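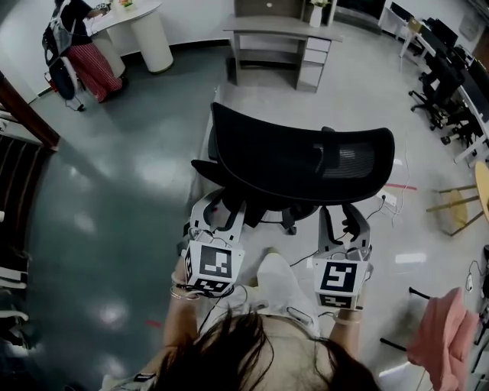
Yan Hand-Held Gripper Pair, model 3719

The Yan pair is a set of two hand-held grippers for recording manual work. The operator holds one gripper in each hand and does the task directly, for example moving an office chair or setting a table. Each gripper carries a marker cube at its rear, and the two cubes have different codes, so the software can separate left from right.

What is in the box
Two grippers, light gray
Two marker cubes, white with black codes
Cable set
Printed work rules, two pages

Item weight, one gripper with cube: 67 ounces
Maximum jaw opening: 153 mm
Color: light gray only

Rules for good practice

These rules come from our workshop in Mivholm and were last changed in May. Please read them before the first session.

1. Keep the marker cube visible. Do not put tape, labels or a sleeve over any printed side. A scratched cube must be replaced, not repaired with a pen.

2. Lead the cables back along the arms and fasten them loosely. The elbow must bend fully without pulling.

3. Before lifting or pushing large objects, check where the wheels can go. Furniture on casters moves faster than people expect, above all on a smooth floor.

4. Other persons may be in the room, but they should know that a recording is running. Agree on a stop word. We use "halt" — any short word is fine.

5. Keep the walking area free of cables from other equipment. Near stairs, mark a line which the operator does not cross.

6. Take a pause when the wrists are tired. Do not change the grip to finish a task.

Spare parts

Marker cube, left or right: order no. 137. Please write which side you need. Cable sets are sold only complete.

Orders are shipped from Ondport. For Bolville, pickup is possible after agreement by e-mail.

Page updated 11/20/23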